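3.2 What ends up in the pencil holder

I went into this part of the study expecting the lamp and the plant to be the hard cases, the things people argue over when they share a desk. I was wrong about that. Almost every disagreement we logged was over the small stuff – pens, sticky notes, the scissors – and whether it belongs in a holder or flat on the wood where you can grab it. We had 227 desk diaries from the Gerkik and Mussa offices to work with, and I read every one of them (some twice, over a very long January).

So we set up a desk of our own with the usual suspects: purple-handled scissors, an orange pencil, a yellow sticky note pad, a black marker, a small black container to put things in, a red lamp and a spiky little plant in a white pot.
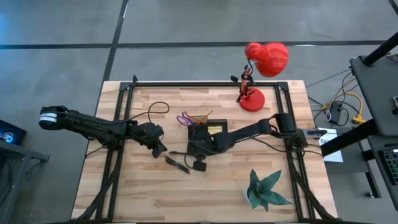 Gitau Nyanda: I'd put the sticky notes anywhere except the holder. They bend, they sink under the pens, and then I buy another pad.

I have a lot of sympathy for this! Flat things and tall things don't share well, and the diaries say so over and over. Of the 300 complaints we coded under "can't find it," 99 were about something flat that had gone to the bottom of something deep. We did wonder if a mesh holder would help, seeing as you can peek through the sides, but people at Mussa had mesh ones already and they grumbled just as much.

The lamp is a different story. It has a base, it takes up its own circle of desk, and once it has a spot people leave it alone and tidy around it. I think of it as the anchor, and the holder tends to drift depending on which hand its owner writes with.

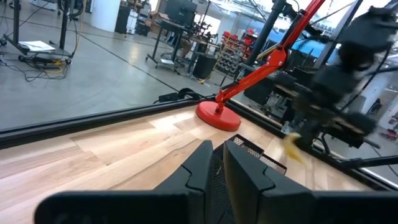 Figure 4. Red desk lamp and wire-mesh basket on the shared tabletop.

Then there's the marker problem. Thick markers were left out more than anything else in the diaries, and when we asked why, the answers were pretty much all "I'm going to need it again in a minute." Scissors went the other way. They're awkward lying down and easy to pick up by the handles, so they went back in the holder even on desks that were otherwise a mess.

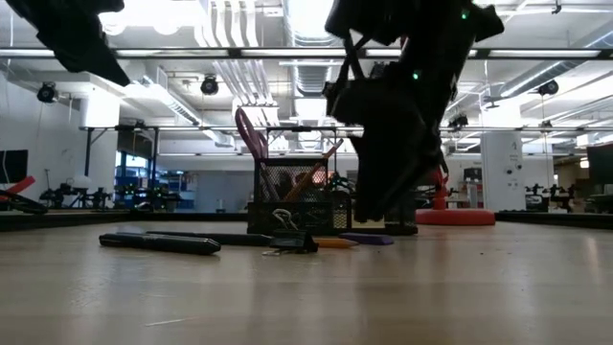
Photo: Trirkotitz Desk Study

We scored each desk on the Flivitex tidiness sheet, which is fussier than I'd like (it wants a separate line for erasers), and ended up with 3216 item entries. Section 3.3 takes the same entries and sorts them by time of day, with the after-lunch desks kept apart from the rest.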